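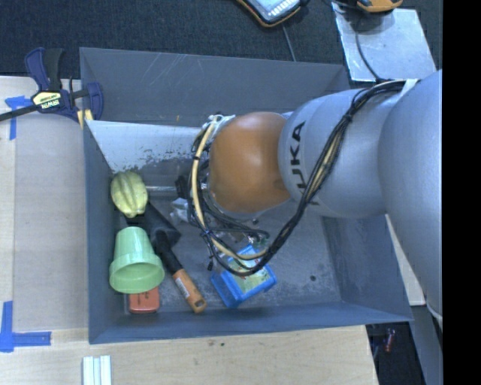

Relabelling the spare parts drawers

The drawers in my garage are the small clear kind, in a steel cabinet, and until January they were labelled by what I thought each part was when I bought it. That gave me "small springs", "springs, misc" and "springs (good)". The third label dates from 2014 and I have no record of what made them good.

I have now moved everything to a location-based scheme. Each cabinet has a letter, each row a number, each column a number. A drawer is B-4-11 whatever happens to be in it, and the contents live in a spreadsheet. The label on the drawer never changes. When the contents change, one cell changes.

There are 174 drawers. The spreadsheet has 1371 rows, one per distinct item, with mixed drawers taking several rows. The columns are location, description, main dimension, thread or fitting, material, quantity band and notes. Quantity band has three values: none, few and plenty. I tried exact counts for a fortnight and abandoned them, as the count was wrong every time I took two washers and walked off.

Descriptions

The description column took longer than the sorting. Search only works if the same word is used every time, so I wrote a list of permitted nouns and kept to it. A bolt has an unthreaded shank and a machine screw is threaded to the head. That is not a definition everyone accepts, but it is the one in my list, and the list is taped inside the cabinet door. Noun first, then the qualifier: "washer, spring, M6", "washer, flat, M6", "washer, fibre, M6". Sorted alphabetically, all the washers come out together.

Imperial sizes are recorded as imperial. I converted them to millimetres in an earlier version and ended up with 6.35 in the dimension column, and later a second entry at 6.4 for the same thing. The fraction goes in as text, with a leading apostrophe so that the spreadsheet does not turn 1/4 into the first of April.

Label stock

I tested two label materials. The Stundwood paper labels printed well and had lifted at the corners by the end of the first summer. The garage has an uninsulated metal roof and faces west. The Grivatel polyester tape costs more per metre and has stayed flat. It does leave adhesive behind when peeled, but fixed locations mean I have had no need to peel any.

Text height is 5 mm. Smaller fits more characters, but I can't read it from a standing position without my glasses, and the whole label is six characters at most.

Kurniawati Gunawan asked in a comment on the previous post whether barcodes would be worth the trouble. For one person, I don't think so. A scanner saves typing six characters and adds a device that has to be charged. If several people were booking parts in and out the answer would be different. Teguh Jugah runs a similar scheme at his club workshop with printed codes and a shared tablet, and his main complaint is the tablet.

Remaining problems

Long items do not fit the scheme. Threaded rod, aluminium angle and dowel are in a vertical rack, and the rack is location R with no row or column. Searching for rod returns "R", and then I look through the rack by eye.

Odd lots are the other problem. I have a tin of assorted circlips inherited with the bench, and sorting it would take an evening with calipers. It is entered as one row, "circlip, assorted, unsorted", quantity plenty. The same goes for the box of tap fittings in C-2-5, some of which are metric and some of which are not – the thread gauge is on order.

The permitted noun list is at version 11. The last change was to merge "grommet" and "bush, rubber", which I had been using for the same part depending on the day.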